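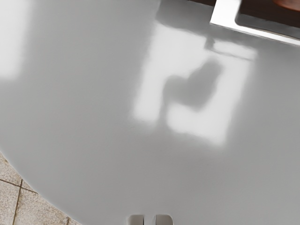

Page last changed: 9 February 2023

4. Setting up a leadership ballot in Vadura

This is our favorite part of the guide! Once your council or assembly is loaded (see section 3), you can run a full secret ballot for speaker, chair or deputy in one sitting, and the count comes out the moment you close the last round. The steps are the same for a small town council and for a chamber of 200 members.

You will need:
Clerk-level sign-in
The current member roll
Your standing orders, open at the page on elections
A second person with Teller rights

4.1 Create the contest

1. Sign in and choose Chamber, then Contests, then New.
2. Type the name of the office exactly as you want it on the ballot. Members see this wording, so "Speaker of the Sosthorpe Assembly" works better than "Speaker vote April."
3. Pick the voting method. Exhaustive ballot drops the lowest candidate after each round. Ranked ballot does it all in one go.
4. Set the winning mark. The default is more than half of the valid votes cast. If your rules say more than half of all members, tick Count absent members.
5. Press Save as draft.

Note: Blank ballots are left out of the valid total unless you tick Include blanks. Chambers differ a lot on this, so read your standing orders before you touch it.

4.2 Add the candidates

1. Open the draft and press Add candidate.
2. Start typing a name and pick it from the roll.
3. Enter the proposer and seconder. Vadura checks that both are sitting members and that neither has signed for anybody else.
4. Repeat until everyone is in, then choose Alphabetical or Drawn by lot for the ballot order. (The draw is great fun on the big screen. Do it in public if you can!)

Caution: A candidate can't be taken off once round 1 is open. If someone pulls out late, use Withdraw between rounds. Their name stays in the record with the time they withdrew.

4.3 Open and close a round

1. Read the list of candidates aloud.
2. Press Open round. Voting screens unlock on every member's device.
3. Keep the round open for at least 2 minutes. The default is 16, and you can change it under Timing.
4. Press Close round. The teller gets a prompt and has to confirm before any figures appear.
5. If there is no winner, press Next round and go back to step 1.

Caution: Close round can't be undone. Ask the room whether all members have voted first.

4.4 If there is a tie

Vadura stops and shows Tie for last place or Tie for first place. It will never break a tie by itself. Choose Revote, Draw lots or Casting vote, to match your rules, and enter the name of the person presiding.

4.5 Publish the result

Go to Results and press Publish. The public page shows totals for each round and never how a member voted. The signed record goes to your archive folder as a PDF.

Section written by Divya Raju, checked by Zaid Jaber.

Next: 5. Recording votes on motions and amendments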